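December 24, 2025

Glue tests, continued. Third batch of the Uko casein, mixed one part powder to two parts water by weight and left to stand before stirring again. Still lumpy at the bottom of the jar. Passed it through a paint strainer and lost a little.

Glued up 11 lap joints in beech: 7 with the Uko, 4 with the old Aguirre hide glue as a control. Clamped overnight, all with the same small Rever clamps. Pads of wax paper under each one this time, after the mess in April.

Broke the first two Uko joints by hand in the vise. One went in the wood, one along the glue line. The bad one had a dry patch near the end where I brushed too thin. Hide glue joints not touched yet, want to give them the full week.

Open time for the casein is around 10 minutes at shop temperature. Longer than I wrote on the lid. Lid corrected.

Leftover mix thrown out. It does not keep, and the smell gets into the fridge.
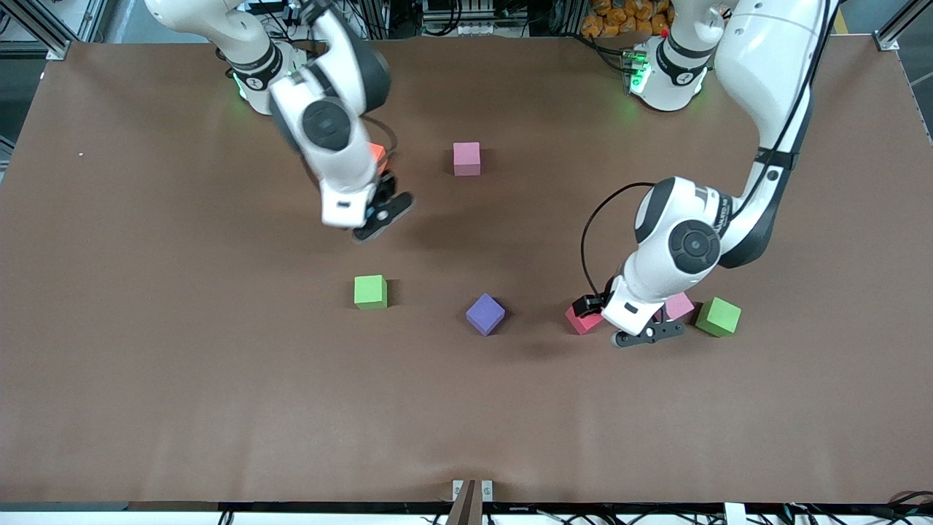 Reply from Jokatell came in on the powder. They write that the lumps come from adding water to the powder, and that we should sift the powder into cold water and leave it alone for longer before stirring. Their sheet says the opposite. Will do the next batch their way and keep one jar of each.

Need more beech offcuts and a new strainer.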